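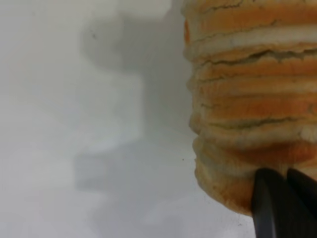 마지막 수정: 월요일 오후 4:12 (작성자)

제목: Surnier 제빵 포장 키트 써 보신 분? 2주 대여 사용기

글쓴이: kartini_s

Hira에서 대여해 주는 Surnier 키트를 2주째 쓰고 있습니다. 구성은 로봇팔, 검은색 두 손가락 그리퍼, 손목 카메라, 고정 카메라입니다. 구매 견적은 3,241달러 받았고 대여료는 따로입니다. 살지 말지 이번 주 안에 답을 줘야 해서 글 올립니다.

작업은 하나만 시켰습니다. 흰 테이블 위의 나선형 빵을 집어서 라탄 바구니에 넣는 것. 저희 가게에서 제일 많이 나가는 게 소라 모양 페이스트리라 그걸로 정했습니다.

1. 집기

집는 건 생각보다 낫습니다. 100회 돌려서 80회는 한 번에 집었습니다. 나머지는 대부분 손가락이 결 사이를 비스듬히 물어서 빵이 돌아간 경우입니다. 손목 카메라로 보면 결이 화면 절반을 차지할 만큼 가깝게 잡히는데, 이 거리에서는 빵 방향을 알기가 어렵습니다. 방향은 고정 카메라로 잡는 게 맞는 것 같습니다.

2. 옮기기

속도를 기본값으로 두면 바구니 모서리 쪽으로 너무 낮게 들어옵니다. 뾰족한 끝이 뒤쪽 왼편 테두리 바로 위까지 내려와서 볼 때마다 불안합니다. 경유점을 하나 더 넣으면 되는데 설명서에는 그 얘기가 없습니다. 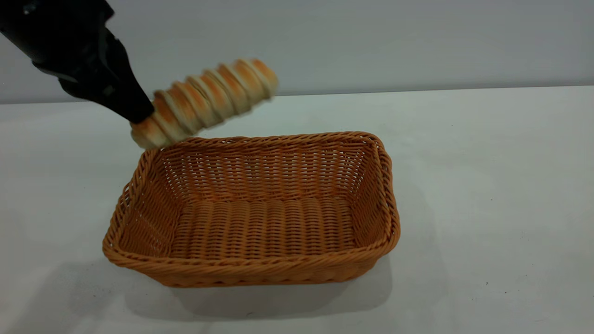

3. 바구니

제일 골치 아픈 부분입니다. 바구니가 가벼워서 손가락이 벽에 닿으면 그대로 밀립니다. 설명서에는 용기를 고정하라는 말이 한 줄 있고 고정구는 별매입니다. 가격은 문의하라고만 되어 있습니다.

질문은 두 가지입니다. 고정구를 사신 분이 있는지, 그리고 다른 모양의 빵도 이 손가락으로 되는지.

답글 1, 밀가루두포대

고정구 안 샀습니다. 바구니 밑에 미끄럼 방지 매트 깔고 씁니다. 저희는 플라스틱 상자라 조건이 다르긴 합니다. 식빵은 잘 되고 크루아상은 부스러기가 많이 떨어집니다. 손가락에 실리콘 커버 씌우면 좀 나아요.

답글 2, ora_bench

Ora에서 나온 비슷한 키트 쓰는 사람입니다. 솔직히 그 가격이면 저는 안 삽니다. 한 번에 집는 게 80회면 나머지 20회는 사람이 가야 한다는 뜻인데, 그럼 옆에 계속 서 있어야 하잖아요. 가게에서 쓸 물건인지 잘 모르겠습니다.

답글 3, kartini_s

재시도 기능이 있어서 전부 사람이 가는 건 아닙니다. 재시도까지 몇 번 성공했는지는 따로 안 적어서 숫자는 못 드립니다. 다음에 돌릴 때 적겠습니다.

답글 4, juwita_m

Mangundap 공방의 Juwita입니다. 저희는 작년부터 쓰고 있고 산 것을 후회하지는 않습니다. 다만 ora_bench 님 말도 일리는 있습니다. 점심시간처럼 바쁠 때는 안 돌립니다. 아침 진열 전에만 씁니다.

배치가 중요합니다. 저희는 빵을 왼쪽에, 바구니를 오른쪽에 비스듬히 놓고 사이를 넓게 비웁니다. 바구니를 빵 가까이 두면 그리퍼가 내려갈 때 테두리와 간섭이 생깁니다. 배경도 단색이 편합니다. 빵 색과 라탄 색이 비슷해서 처음에는 인식이 자꾸 바구니로 튀었습니다. kartini_s 님도 시작 위치는 비슷하게 잡으신 것 같네요.
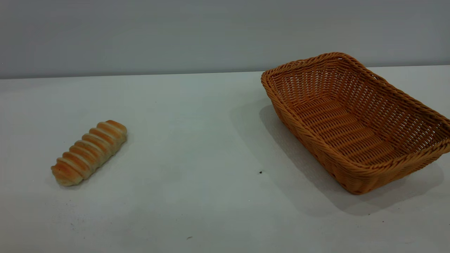

이 답글은 월요일 오후 6:35에 수정되었습니다.

추가합니다. 바구니가 비어 있는 상태와 몇 개 들어 있는 상태는 따로 가르쳐야 했습니다. 저희는 시연을 147회 찍었고 빈 바구니만으로 찍은 것은 나중에 거의 다시 했습니다. Hira 상담할 때 이 부분을 꼭 물어보세요. 추가 학습이 대여료에 포함인지 아닌지 담당자마다 답이 달랐습니다.

답글 5, 밀가루두포대

시연을 그렇게 많이 찍어야 하나요? 저는 훨씬 적게 찍고 쓰는데요. 상자가 불투명하고 각이 져 있어서 그런가.

답글 6, juwita_m

용기 영향이 큰 것 같습니다. 라탄은 구멍 사이로 빛이 들어와서 깊이 값이 들쭉날쭉합니다. 벽이 막힌 상자면 덜할 겁니다.

답글 7, ora_bench

그럼 바구니를 바꾸면 되는 거 아닙니까. 로봇에 맞춰서 3천 달러 넘게 쓰고 또 시연까지 찍느니 상자를 쓰는 게 빠르죠.

답글 8, kartini_s

손님한테 보이는 진열용이라 상자로는 못 바꿉니다. 키트 소개 페이지에도 라탄 바구니가 지원 용기로 올라와 있어요. 지원한다고 써 놨으면 되는 게 맞다고 봅니다.

제가 말한 문제는 이런 경우입니다. 빵은 바구니 왼쪽 바깥에 있고, 손가락은 오른쪽 안벽에 닿아 있고, 바구니는 기울어져 있습니다. 이때는 힘 제한을 낮춰도 바로 멈추지 않아서 제가 정지 버튼을 눌렀습니다.

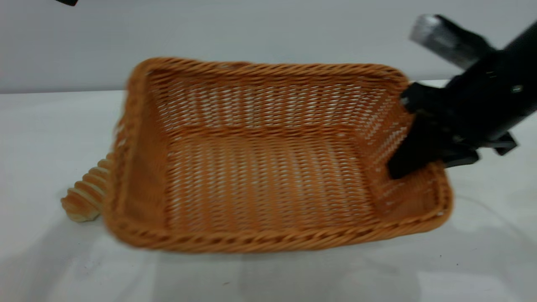 힘 제한 설정 (답글 9, juwita_m)

메뉴가 두 군데 있습니다. 그리퍼 메뉴에 있는 건 쥐는 힘이고, 팔이 밀 때의 제한은 안전 메뉴에 따로 있습니다. 앞의 것만 낮추면 벽을 미는 건 그대로입니다. 저도 한참 헤맸습니다. 안전 메뉴에서 접촉 정지를 켜고 재부팅하세요. 재부팅을 안 하면 적용이 안 됩니다.

답글 10, kartini_s

안전 메뉴 쪽은 기본값 그대로였네요. 접촉 정지도 꺼져 있었습니다. 내일 아침에 켜고 다시 돌려 보겠습니다.

답글 11, ora_bench

접촉 정지가 출고 때 꺼져 있는 건 좀 아니지 않나요. 사람 손도 들어가는 테이블인데. 저는 그것만으로도 감점입니다.

답글 12, juwita_m

그건 동의합니다. Hira에 메일 보냈는데 다음 버전에서 검토한다는 답만 받았습니다.

답글 13, kartini_s

일단 구매는 보류하고 대여를 한 달 연장할 수 있는지 물어봤습니다. 고정구 가격도 같이 물어봤으니 답이 오면 여기에 적겠습니다. 매트는 오늘 주문했습니다.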